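# Floral tablecloth keeps sliding and wrinkling on a work table

**Posted by parry_bench, 4 Aug 2025**

I have a rectangular table that I use for sorting small things into trays. It has a cloth with a pale background, gray leaves and ferns, and little orange flowers. I like the print and want to keep it, but the cloth creeps toward the front whenever I push a tray across it. By the end of an evening there is a ridge in the middle and nothing sits flat. The table is 70 cm deep and has walls on three sides, so I can't let the cloth hang over the back.

I tried double-sided tape last December. It left a sticky line that took ages to get off. Is there a better way? Also, does the color of the tray matter on a busy print? I keep losing sight of small parts. 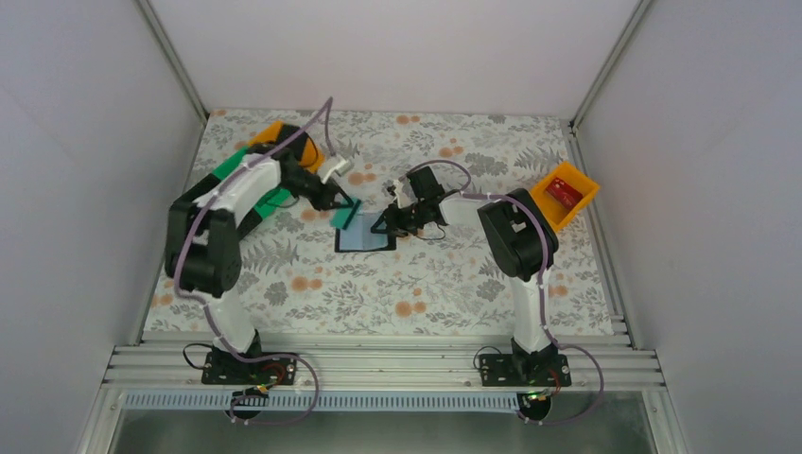
## Replies

**Vasilis Matić**

I had the same trouble with a cotton cloth on a sewing table. What worked for me, in order:

1. Wash the cloth once and iron it while it is still a little damp. New cloth has sizing in it and slides more.
2. Cut a piece of rubber shelf liner slightly smaller than the tabletop. I used the Bunivus open-weave kind. Lay it down first, with no overlaps.
3. Put the cloth on top and smooth it from the center out. If your table has a rail or lip along the sides, tuck the edge under it or trim the cloth to meet it.
4. Clip or staple the front edge underneath. The back edge will stay put by itself if the liner reaches all the way.

On trays, I would go with one solid color that isn't in the print. Gray and orange are both in yours, so a blue tray is easy to find. A black one works too, though dark screws disappear in it. Flat trays with a low edge slide less than deep ones.

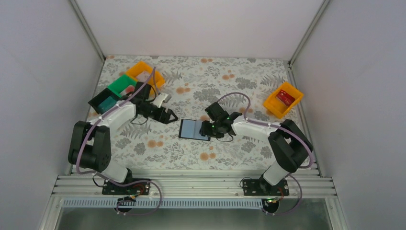
## More replies

**rullik61**

just get oilcloth. wipes clean and its heavy so it doesnt move. mine is from Cuvus and has lasted 3 years

**Dot M.**

Oilcloth is fine, but the print is usually shinier and a lamp overhead will glare off it. If you want to keep the cloth you have, the shelf liner is the cheaper fix. Don't use spray adhesive. It soaks through thin cotton and leaves yellow spots.

For the tray, stick four felt pads on the bottom. Then you can push it without dragging the cloth along.

**parry_bench**

Thanks. I ordered the liner and some felt pads. I'll keep the cloth for now and look at oilcloth if it still creeps.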